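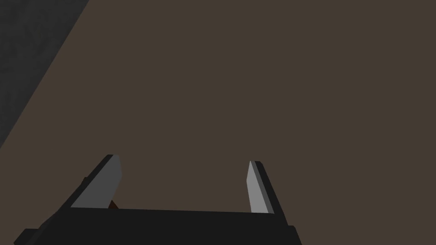
Cuvo gripper with wrist camera and matching Sokar model

Updated 2026-02-16

I build the Cuvo in a small shop called Mahama, and I've been running one on my own arm since the very first set of parts came back from the machinist. It's a parallel gripper with two fingers, black body, gray pads, and a camera mount behind the palm so you get the jaws and whatever they're reaching for in one view. Every gripper ships with a model of itself for Sokar, the simulator I do all my setup work in. People kept asking for the model on its own, so you can get that too (same download, no hardware, much smaller box).

I'm going to spend most of this page on setting it up and keeping it healthy, because that's what I get mail about.

What you get

Gripper body with fingers fitted
One spare pair of pads
Camera bracket with its four screws
Hex key and a small tube of grease
Sokar model, plus the Celline room, my furnished practice scene

The camera itself isn't included. Most people already have one they like.

Setting up the sim side first

I know, you want to bolt the thing on. Please load the model first! If the sim and the real wrist view don't agree, everything you tune afterward is going to be a little bit wrong, and you'll blame the pads or the motor before you ever think of the bracket.

Start Sokar, load Celline, and send the Cuvo to its open position. The jaws go to full width and stay there. Now look at the wrist view. You want the dark palm running along the bottom and a finger coming up on each side with clear space between. The palm will run out of the bottom of the view and it's supposed to. If you've lost the fingertips as well, your camera is pitched too far up, so change the bracket angle in the settings file and load again. The field is called bracket_pitch and it takes degrees, and yes, a minus sign matters.

Don't chase perfect symmetry. My fingers look different from each other in the wrist view, one broader and one slimmer, and the pads pick up different shades of gray depending on how the light in the room falls. I spent most of a December evening trying to "fix" that by moving a finger that was already in the right place. Leave the fingers alone and check the bracket numbers.

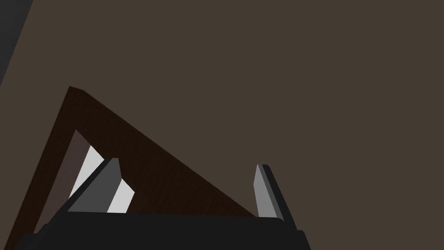 Wrist view in Sokar, jaws open, with a dark brown wood-look piece behind them.

Once the view looks right, run the jaws open and closed 50 times in the sim and watch the gap readout when they close. It should come back to zero on every cycle. If it drifts, you've probably got an old settings file hanging around from an earlier version – delete it and let Sokar write a new one.

Bolting on the real one

Power off at the arm. Line up the pin on the back of the body with the hole in your flange, get all the screws started by hand, then snug them in a cross pattern. I don't use thread locker on these and I'd ask you not to either (I've had to drill out enough screws for one lifetime). The cable leaves on the side away from the camera. Give it a loop big enough to let the wrist turn all the way round, and turn it by hand before you power up so you can see for yourself that nothing pulls.

Now put the real wrist view up next to the Sokar one and nudge the bracket until the palm edge sits at the same height in both. Tighten, look again, because tightening always moves it a hair.

The first close should be slow. There's a setting called gentle in the control panel and I leave it on for the whole first day.

Working near furniture

Celline is cluttered on purpose. I wanted drawers, corners and things on the floor, because a gripper that only ever practices over a bare surface learns nothing about its own elbows, so to speak. Drawer knobs are a great test! A round knob needs the pads flat on both sides, and if one pad has crept in its seat you'll feel it straight away as a twist when you pull.

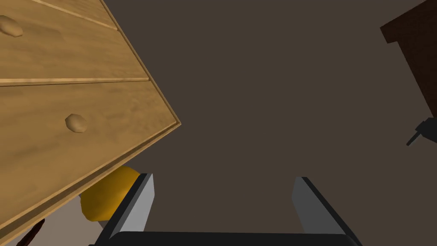

The other thing that trips people up is the outside of the fingers. We all watch the gap and forget there's a black edge on the other side that takes up room too. In Sokar, turn on contact shapes and you'll see how far out each finger really reaches. I set a 12 mm keep-away on the outer faces when I'm working beside a cabinet and drop it only for the last bit of the approach. Your number may be different, but do have a number.

Looking after it

Wipe the pads with a damp cloth whenever they start to slip. No solvents, they turn the surface shiny and then you're buying pads.

Every 200 hours, take off the palm cover, clean out the old grease and put a small bead along the slide. Small! Extra grease goes straight to the pads.

Check the bracket screws whenever you've bumped something. You'll be tempted to skip it after a light bump, and I've done that too, and then wondered all afternoon why every grab was landing short.

Changing pads

Open the jaws fully and power off. Each pad is held by one screw from the outer face of the finger. Back it out, slide the old pad toward the tip, slide the new one in until it stops, and put the screw back. Then close slowly and look for light between the pads. An even line means they're seated. A wedge means one isn't home yet, so take that one out and clean the seat.

After new pads, rerun the zero in the control panel. Pad sets from batch 13 on are a touch thicker than the early ones, so please don't mix an old pad with a new one.

Repairs

If the jaws stutter, try the cable at both ends before anything else. If they still stutter, write to me with the log from the control panel and I'll tell you if it needs to come back. Take the camera off before you ship it, and leave the bracket on.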